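# Setting a table for one pair of hands

Gisela Ojeda has fitted out small kitchens for most of her working life, and she measures things before she talks about them. When I arrived at the Brusano workroom at ten in the morning she was checking the depth of a counter with a steel rule. The counter was 700 millimeters deep. She wrote the figure on a strip of masking tape and stuck it to the wall.

Her current work is a set of layout notes for teaching kitchens, written with Tahira Niazi, who handles the cooking side. The notes deal with what goes on a work surface before anyone picks up a knife, and where it goes.

"Most layout advice is written for cabinets," Ojeda said. "Cabinets are easy. They stay put. I wanted rules for the loose stuff: bowls, towels, boards, trays. That is where the time goes."

The first rule concerns grouping. Tools and food for one task are kept on one side of the table, and the serving or holding tray is kept on the other. The space between is left clear for work in progress. Ojeda calls this the landing area and wants it no smaller than the board in use.

"People spread out evenly because it looks tidy," she said. "Then there is no place to set down a hot lid. I would take a crowded right side and a bare middle over that every time."

For left-handed cooks the plan is mirrored. Niazi is left-handed, and the two of them tested both versions.

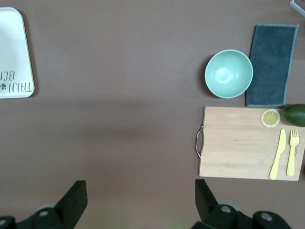 *Right-hand layout: bowl and folded towel at the back, cutting board in front with lemon and avocado, tray at far left.*

The towel took longer to settle than Ojeda expected. Early drafts had it hanging from a rail at the front edge of the table. Niazi objected.

"A rail towel gets used for everything," Niazi said. "Hands, spills, the knife, somebody's glasses. A folded towel on the table has a fixed place, and you can see when it needs changing. I fold it long and narrow so it takes up depth and leaves me the width."

The bowl goes next to the towel. In the notes it is a scrap bowl during cutting, then it is rinsed and put back for mixing. Niazi prefers a pale one, on the grounds that bits of peel show up against it. Ojeda has no view on color.

Boards she does have views on. She likes one with a handle on the short side, so that it can be lifted with one hand and tipped toward a pan. She stores hers on edge, in a rack with slots 6 centimeters apart.

"Flat stacks trap water," she said. "I have thrown out good boards that way. Wash, wipe, stand it up, leave it alone."

Washing order is covered on a separate sheet. The board is scrubbed after citrus as a matter of routine, and avocado is wiped off before it dries. Trays are washed last and go back to the left side of the table, face up.

Not everyone has agreed with the plan. Haris Bukhari, who teaches an evening class from the same room, moves the tray to the back and puts the board in the middle -- he has long arms, and a line of students standing opposite him. Ojeda watched one of his sessions in May and added a demonstration layout to the notes.

"He was right about the sight lines," she said. "He was wrong about the towel. He had it on his shoulder."

The notes now run to 105 pages, counting the drawings. Niazi would like them cut in half. Ojeda is still adding to the chapter on drawers, and before I left she was back at the counter with the rule, measuring the gap behind the faucet.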